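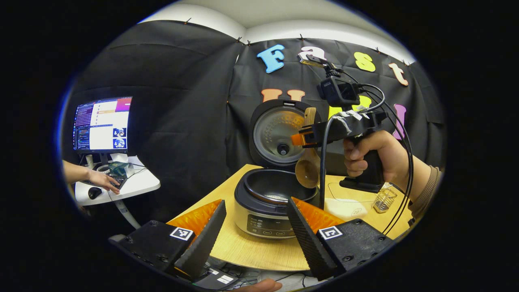 Ticket: rice cooker, break room, second floor
Opened: May 25, 2021
Status: pending part
Product: Calta, black nonstick pot, hinged lid
Site: Priltier office, Tanasarn building

Problem as reported
Starchy water coming out of the steam valve every time we do a full pot. Runs down the front onto the buttons. Rice at the bottom brown and stuck, top layer fine. Keep warm light goes off by itself after 60 minutes or so, didnt used to. Started in April, got worse.

Tried so far

1. Rinsed rice more. Was doing one rinse, now until the water is nearly clear. Less foam, still spits.

2. Cut the batch. Manual says max 6 cups (their cup, the little plastic one, not a US cup — we lost ours and had been using a coffee mug). So probably overfilling for weeks. At 4 cups no overflow. At 6 it still comes up through the valve, just slower.

3. Took the inner lid off. Round silver one with the holes. Pulls straight toward you, takes more force than feels right. Film of dried starch behind it and half the small holes plugged. Soaked in warm water and dish soap, went through the holes with a toothpick. Do NOT use the green scrubber on it.

4. Steam valve. Same soak. Rubber ring on the back is stretched and wont sit flat. Think this is the real problem.

5. Outside of pot and the heating plate. One burnt grain stuck to the plate, wiped off once cold. Bottom browning much better after that, so two seperate problems.

6. Keep warm. Not fixed. Tested with 500 g dry rice, shut off again. Different outlet, same thing.

Reply from Initz parts desk
Valve ring is sold alone, lid gasket is too. They want the model number off the underside. For keep warm they say check the lid latch closes all the way first, a bad seal can do it. Will test again when ring is in.

Until then
Max 4 cups. Wooden paddle only, no metal spoons, the pot coating is not replacable at a sane price. Leave the lid up to dry after washing. Wipe the buttons with a damp cloth — not dripping.

Still need
Model number. Somebody turn it over when its empty and unplugged and add it to this ticket.
Measuring cup, ordering one with the ring.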